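Carnet d'atelier, terrains et ballons
Lundi, par A. Moncrieff

Rebond vertical, terrain d'Allevstead : reprise des mesures

Reprise du banc de chute après remplacement du déclencheur. L'ancien électroaimant gardait une rémanence suffisante pour donner un léger effet au ballon au lâcher, visible sur les enregistrements acoustiques : l'intervalle entre les deux premiers impacts variait sans que le gazon y soit pour quelque chose. Le nouveau support est à ventouse, avec mise à l'air franche. Hauteur de chute inchangée, 2 m, prise sous le ballon.

Ballon de référence : Guthrie, taille réglementaire, toujours le même exemplaire. Pression contrôlée avant chaque série sur la dalle béton de l'atelier. Rappel pour ceux qui reprennent le banc : on règle d'abord sur béton, on note, puis on sort. Si le retour sur béton en fin de série sort de la tolérance, toute la série est écartée, y compris les points qui paraissent bons. 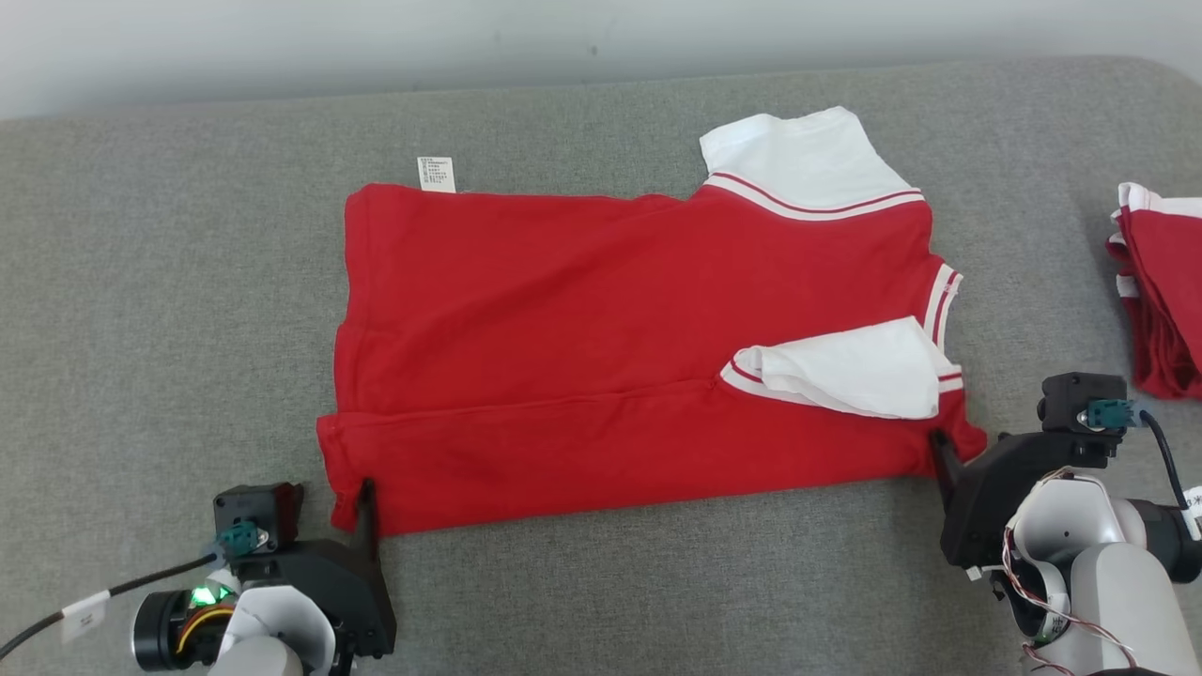
Le terrain fait 105 m dans la longueur et le maillage habituel ne couvre correctement ni les surfaces de but ni la bande devant les bancs de touche. Positions ajoutées : point de penalty côté nord, entrée du petit rectangle des deux côtés, couloir du juge assistant côté tribune. Les positions du rond central sont conservées pour la comparaison avec la campagne précédente.

Résultats, lecture brute :
- rond central : régulier, dispersion faible, rien à signaler ;
- couloir côté tribune : rebond un peu plus haut, fibre couchée dans le sens du jeu ;
- surface nord : 62 cm au point de penalty, valeur la plus basse du relevé ;
- surface sud : conforme au reste du terrain.

L'écart au nord n'est pas un défaut de mesure. Série refaite après déplacement du trépied, puis après rotation du banc d'un quart de tour, même valeur à la résolution près. Le contrôle sur béton est resté bon du début à la fin. Reste à savoir si c'est le remplissage ou la couche souple. La sonde donne une épaisseur de granulat nettement plus forte devant le but nord, ce qui va dans le sens d'un regarnissage trop généreux de la zone usée. Pas de prélèvement sous le tapis pour l'instant, le club ne souhaite pas ouvrir de joint avant la fin de la saison.

Kiltard demande si cela peut expliquer les plaintes des gardiens sur les ballons qui « restent au sol » dans cette zone. Pour un rebond vertical, l'effet va dans le bon sens. Pour un ballon rasant, je ne peux rien dire avec ce banc. Il faudrait l'essai oblique, avec le lanceur et les barrières optiques, et le lanceur est toujours démonté (roue inférieure voilée).

Vieillissement du ballon Guthrie

Machine à frapper remise en route avec la plaque acier d'origine. L'exemplaire B a reçu presque 1000 impacts avant arrêt sur alarme de vibration. Cause : vis de fixation de la semelle desserrée, frein-filet absent au remontage. Ballon sans dommage apparent aux coutures. Perte de pression lente, bulles à la valve dans le bac à eau, aucune ailleurs. Valve Wurna remplacée par une autre du même lot, même comportement. Je demande un lot différent avant de mettre en cause la vessie.
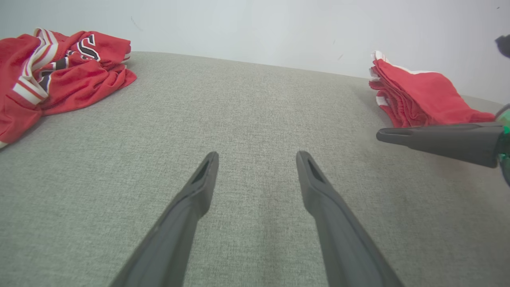

Archie Moncrieff
Responsable des essais, terrains et ballons

Le compteur de la machine n'a pas été remis à zéro après l'arrêt. Ne pas le faire : l'exemplaire B reprend là où il en était, avec la valve du nouveau lot quand elle arrivera. Noter la température de la salle à chaque reprise, la colonne est restée vide sur la feuille précédente et les pressions y sont donc inutilisables pour la comparaison.

À faire :
- brosser la surface nord à contre-fibre avec l'équipe du stade, puis refaire uniquement les points du nord ;
- démonter la roue du lanceur, vérifier l'alésage avant de commander ;
- étalonner le micro du banc, le seuil de détection accroche le bruit de la pluie sur la tribune ;
- corriger le plan de repérage, nord et sud y sont inversés par rapport au plan du club.

Le dernier point a déjà coûté une demi-journée. Dans cette entrée, « nord » désigne le but opposé au tableau d'affichage.

À lire aussi dans le carnet
Déclencheur à ventouse : montage et fuite au raccord
Granulat de remplissage : lecture de la sonde d'épaisseur
Valves Wurna : réception du premier lot
Lanceur oblique : relevé des vibrations

Contact : atelier d'essais, bureau des mesures | © Atelier d'essais, tous droits réservés | Haut de page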